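3.2 Where people put the cutting board

I came to this question through my own kitchen, I admit. I chop right up against the edge of the counter, my sister chops way in the back, and we've argued over it for years! So when Tamer Hattar and I planned the Grirneck survey, I slipped in a question on board placement, and it ended up drawing the longest answers of the lot. We mailed 1125 forms to households in Grirneck and Lodard in May, and plenty came back with little sketches in the margins (one had a gravy stain, which we left out of the coding).
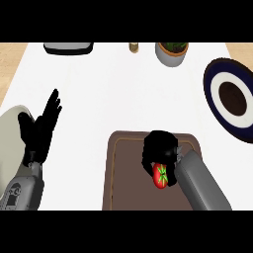

Figure 2. A rectangular cutting board with rounded corners lying flat on a white tabletop.

Most of the people who wrote to us like the board flat and close to the body – their wording, and I kept it. The ones who push it back tend to cook with small kids around, and they told us so at length. Šťastný found much the same split in the Wurport interviews, though those covered only 13 homes and left out renters. I'd be careful about leaning on them too hard. We come back to renters in Section 3.3, where counter depth gets mixed up with everything else.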